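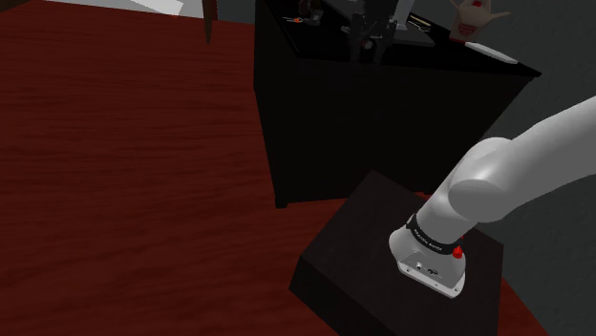 Lower-league football has a new favorite word, and the word is data. Every club with a leaking stand and a borrowed minibus now wants to tell you about its numbers, and the people selling the numbers are happy to help. I have read the Giltia brochure twice, and I still can't say what a semi-pro side gets from it that a decent coach with a notebook wouldn't give them. The language is all smoothness and precision, and you are supposed to look at the finish and stop asking about the price.

So let's ask. Eletthorpe signed up in February of last year. They were sitting four points above the drop, and the announcement on the club site promised "smarter recruitment and fewer injuries." They finished two points above it. Three of the back four missed most of the spring with hamstring trouble. I don't blame the software for that, but I notice the club doesn't blame it either, and I am fairly sure it would have been given the credit if things had gone the other way.

Festton are the example everyone brings up. They bought in, they went on a run of six wins, and for a while you couldn't stand in line for a pie without hearing about pressing triggers. What gets left out is that Festton also signed a proper center forward that month, a big unit who scored in five of the six. My grandmother could have told you they needed one.

Then there is the sample size. The Giltia people are proud that their model for our division is built on 228 matches. That sounds like a lot until you remember what those matches are. Half were played on pitches that wouldn't hold a straight pass. Squads change every few weeks, players miss games for night shifts, and on some grounds the camera is a phone on a pole. A number that comes out of that with a decimal point on it makes me nervous.

I'm told I am against progress. I am not – I would love to see Eletthorpe spend real money on drainage, or on a physio who is there for more than one evening a week. Those things are dull and they don't come with a login. They do keep games on and legs working.

Kulkarni Park, where I have watched most of my football, lost six home fixtures to a waterlogged goalmouth this season before everything stopped. The goalmouth at the far end has been bad for as long as I've had a ticket. The board's last newsletter gave it one sentence and gave the new analysis package a page and a half.

If the season does start again in the fall, I would like to see somebody at one of these clubs publish what they paid, what they were told to expect, and what they got.

4/26/20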